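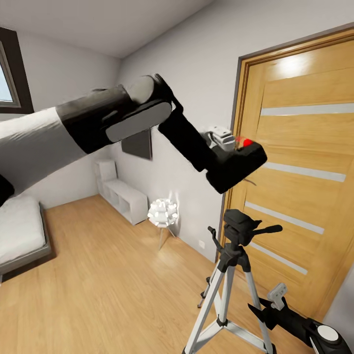

Dustedberg cell (sim), tool offsets and tripod pose, 30/06/2025

Present: me (Geddes), Bradley in the morning, Loredana on the call for the joint limits. Build 318 of Starkunetti, room file Dustedberg, both arms loaded from the Kedico description. No changes to the real arms today.

Starting state. Since the last update the right gripper has been reporting contact with the tripod before it gets there. The left one is fine in the same room with the same tripod. Bradley's first guess was the tripod collision body. Mine was the tool offset. Both turned out to need work, so the two jobs are written up separately.

Tool offset, right arm

Loaded the arm on its own with the room switched off. Sent it to the zero pose and read the flange frame and the tool frame. The tool frame sat 78 mm forward of the flange. The left arm, same gripper model, has 74 in the file. Difference of 4 mm, all of it along the approach axis, no rotation.

Traced it to the override block at the bottom of the cell file. Jouko added it in January when the white fitting on top of the gripper went in, and it was meant to move the fitting only. It is parented to the tool frame, so the tool frame went with it. The left arm never had the override: its fitting is parented to the gripper body.

Changed the right arm to match:
- removed the override
- parented the fitting to the gripper body
- set the tool offset to 74
- reloaded the cell and checked the fitting by eye against the gripper housing, no gap and no overlap

Old block kept in the cell file, commented out, with my initials. Delete after Gemma has run her set.

Tripod collision body

Drawn tripod and collision tripod are different things in this build. The drawn one has the three splayed legs and the spreader brace. The collision one was a single cone from the floor to the underside of the head, so any move that passed between the legs was flagged. Replaced with a capsule per leg and one for the centre column. Brace left out for now. The long pan handle has its own capsule, and the short lever has none, which is on the list.

The door and its frame are one box and can stay that way. The lever handle sticks out of the box. We do not go near it in any of the current paths, but anyone writing a door task must add it first.

Also switched on collision display and went over the rest of the room. The floor lamp is a plain cylinder, rather fat for those thin legs. Bed and shelving are boxes. The television has no collision body at all. Left all of these as they are. The left arm passes in front of the television on its way out to the door side, so a body for that one should come next.

Camera and markers

The camera body snaps to the plate on the pan-tilt head. The snap point was inherited from the Chornovol head model and is correct. Leave it alone. What was wrong was the red marker on the camera: it is attached to the world and the camera is attached to the head, so if the head is panned the dot stays where it was. Re-attached to the camera body. The wall marker is attached to the world and should be.

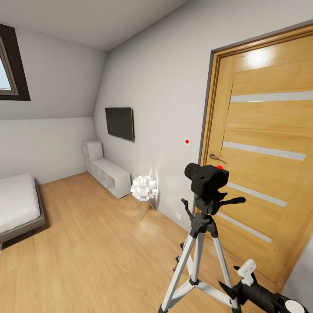 Attic room with the camera on the tripod. Red dots on the camera and on the right-hand wall; right gripper in the corner.

Marker check procedure, for next time:
1. Load the room with both arms parked and physics paused.
2. Print the pose of both red markers in the world frame.
3. Pan the head a little either way. The camera dot must follow and the wall dot must not change in any digit.
4. Return the head to zero and print again. Both poses should match step 2.
5. Unpause, wait for the tripod to settle on its feet, print once more.

Step 5 found a small drop on the first run. The leg capsules ended just above the drawn feet, and the tripod sank on to them when physics came on. Lengthened the capsules and ran steps 1 to 5 again. No drop.

Cable on the left gripper

Bradley asked whether the cable below the gripper is simulated. It is not. It is a fixed shape carried by the gripper, so it does not bend, and it does not collide. Turning the wrist too far will put it through the forearm and nothing will be reported. Loredana has the wrist limits used on the real arm and will send them. Until they are in the file, watch the wrist by hand.

Timing

Controller and renderer were both set to 30 Hz. Contact reports are only read on the controller tick, so a quick approach can be well into the contact before anything shows in the log. Did not change it – Gemma's recorded runs assume the present rate and I would sooner not have two versions about. Worth raising when she is back.

Result

Ran the right arm approach to the tripod with the new offset and the new bodies. The early contact report has gone. The left arm approach gives the same log as before the change, as it should. Have not run both arms together. Have not tried it with the head panned.

To do
- collision body for the television (Bradley)
- short lever on the tripod head, then the spreader brace (me)
- wrist limits into the left arm file (Loredana to send, me to enter)
- both arms together, head at zero and then panned (Gemma)
- ask Jouko whether the override was copied into any other cell file

Cell file saved to the shared folder under the same name. Previous version is in the archive folder next to it. If you had the room open today, close it and load again, as the tripod bodies are only read at start-up.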